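Subject: Re: [gamdale-finishing] Recoating an old table top without stripping it
Date: November 4, 2023

Brown wood-grain top, long streaks, a few pale specks and small scratches. 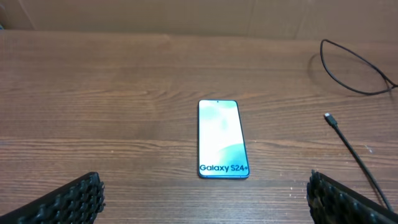
Can you put new varnish over an old finish without stripping it first?
In most cases you can, as long as the old coat is still stuck down hard and has been cleaned and dulled so the new coat has something to grip.

The longer version is below the quote.

> I have a dining table that came out of my aunt's house in
> Gamdale. It has a maker's stamp underneath that says Viklund
> and a number, 3071 or 3,071, I can't tell if that is a comma
> or a nick. The finish has gone dull where people sat and there
> are a couple of white rings. I don't want to strip it if I can
> help it. The store sold me a quart of Grirkura wiping varnish
> and said to put it right on. Is that good advice? Also, does
> the stamp tell me what the old finish is?

Taking the last part first. The stamp won't tell you the finish. I have worked on two Viklund tables and one was lacquer and the other was an oil varnish, and I would not bet that either was the original coat. The number is probably a pattern or batch number. I've never seen a list of them.

You can find out what you have with a cotton swab. Pick a spot on the underside of the edge where the finish wraps around. Put a drop of denatured alcohol on it and wait a minute. If it goes sticky, it's shellac. If nothing happens, move over an inch and try lacquer thinner. Lacquer will soften quickly. Varnish will mostly sit there, or wrinkle a little if you leave it long enough. Open a window for the thinner and keep it away from the pilot light.

Wiping varnish will go over any of the three if the surface is clean. The trouble is wax and furniture polish, especially the spray kind with silicone in it. A table that has been polished for decades will have a lot of it, and the new coat will pull back into little craters. I would wash the top with mineral spirits and paper towels, changing towels often, until they come away clean. Then a wash with water and a little dish soap, wrung out well, and let it dry overnight.

The white rings are moisture in the finish and are usually not in the wood. Try them before you coat anything, because a fresh coat will lock them in. A rag barely damp with alcohol, passed over lightly, will often clear them. If your test says shellac, be very quick about it. Black rings are another matter. Those are down in the wood and no amount of wiping will move them.

Scuff the whole top with 320 paper, with the grain, by hand. You want it evenly dull. Don't try to sand out every scratch. If the top is veneer you have very little to work with, and people go through it at the edges first. Vacuum, then wipe again with mineral spirits. While it's wet, look across it at a low angle toward a window. That is close to how it will look finished, and it shows spots you missed.

Then the varnish. Thin coats, wiped on and left alone. I give it overnight between coats at room temperature, longer if it's damp. In November my garage is too cold for this and I bring the work inside. A light scuff between coats is enough. Three coats is plenty for a dining table, four if there are children.

I have not used the Grirkura product on lacquer, only on bare maple, where it was fine but slow to harden. I have used Drirnent over old lacquer and had no trouble. Whatever you use, do a test patch on the underside or the inside of a leaf and try to scrape it with your thumbnail after a week. If it peels, stop and write back before you do the top.

Don't put a tablecloth or hot dishes on it for a month. Spread the rags out flat outdoors to dry before you throw them away.

If somebody on the list has run Grirkura over lacquer, please post how it held up.

--
gamdale-finishing mailing list
Please trim quoted text when replying.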